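Workroom Gallery: The Michailidis Building, Ground Floor
Posted 2022-05-27

I have been asked to like a lot of workrooms over the years. Usually I get a tour, a speech about workflow and a cup of coffee, and then I'm expected to go home and write that the place has been transformed. I drank the coffee. Transformed is a big word for some cloth and some bins.

The ground floor of the Michailidis building was redone in November with a budget of 400 dollars, and Silvana Toledo, who ran the job, is proud of that number. She should be, if it's the real one. Melina Liapis told me it leaves out the tables, which they already had, and the paint, which came from the upstairs job. Take those out of any renovation and you can get a pretty good figure. I've seen people redo a kitchen for nothing that way.

Still, I said I'd look at it fairly, so I'll go through what they changed and what I think of it.

The hangings

The bare wall was the main complaint from the people who sit back there. They now have fabric on it: an orange and red mandala piece, a plain white one next to it, and then another with red, yellow and blue shapes. I was told the fabric cuts the echo. Maybe. I clapped my hands a couple of times and it sounded like a room. Nobody measured it before the cloth went up, so we're all going on feeling, and people who spent a whole evening on stepladders will tend to feel that it worked.

What I will give them is that the wall looks better. I'd have left it at that and skipped the sound talk. The plain white one is the piece I'd have picked last in the store, and now I think the other two would fight without it. Berenice Aguirre wants to swap it for something brighter. Please don't!

The bins

Here we come to the part I was most ready to be annoyed by. Every organizing plan I've ever been shown ends in plastic bins, and the Proletti plan they followed (it's a printout, 10 pages, far too many for the subject) says all storage should be see-through so that people put things back. They ended up with a mix. One on the counter is gray and only lets you guess at what's inside. Another is properly clear with cut-out handles, and there you can see the red stuff in the bottom from across the room.

Does see-through storage make anybody tidier? I doubt it. In my own garage it just means I can look at the mess without lifting a lid. But I'll admit the cut-out handles are a good choice. Clip-on handles snap, and the molded lip on the cheap ones hurts your fingers once there's any weight in the bin. If you're copying anything from here, copy the handles.

Retno Osman says labels are coming. Labels have been coming in every room I've written up.

The table

Pale wood, very light, and I was warned it would show every mark. That worries me less than the shine. The overhead lights bounce right back at you on the left side, and if I had to do close work there all afternoon I'd be moving my chair. A mat would fix it. They've talked about a mat. The Zindico people upstairs have one, in a dull green, and seem happy with it, though they'd say so anyway after hauling it up the stairs.

There's a faint seam near the front as well. I only bring it up because seams catch grit, and I was told this top would be easy to clean. Ask me again in a year.

The black pieces

I asked why everything set out to be handled has to be black. Ebbe Hovland says that on a light top you can find a black piece at a glance, and on that narrow point I can't argue with him. You'd have to try hard to lose one. Telling them apart is a different matter. From the doorway I saw dark shapes, and I had to walk up before they turned into anything.

My own preference would be to mix the colors. Make one red, make one yellow, take them from the cloth on the wall if you need a theme. Ebbe thinks that would look like a preschool. I've been in some very well-run preschools.

What it costs to copy

Wimetti quoted 1,000 dollars to do the same floor, cloth included, and would have wanted three days with the room shut. Silvana's crew kept the place open. That's the strongest argument for the whole thing, and it's the one they hardly mention, because everyone would rather talk about the mandala.

If you're trying it at home, buy the fabric first and hang it before you buy a single bin. Half the urge to organize comes from looking at an ugly wall. I'd also hold off on matching containers until you know what is going in them. The gray one and the clear one don't match, and I can't say it bothered me once.

I'm putting this room down as better than most and a little oversold. The best thing I can say for it is that people were using it while I was there, sitting down and getting on with things, and I didn't get the feeling they'd cleaned up for me.

Ground floor, the light table, with a cup-shaped piece, a small rounded one with a loop on top, and a big wavy one. Hangings at the back.

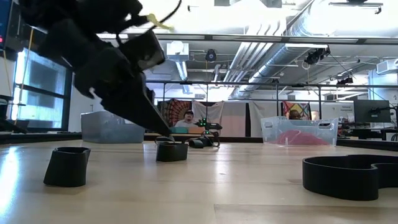
I'd still want the mat before the labels. Silvana has my list, and I'll go back in November to see how much of it she ignored.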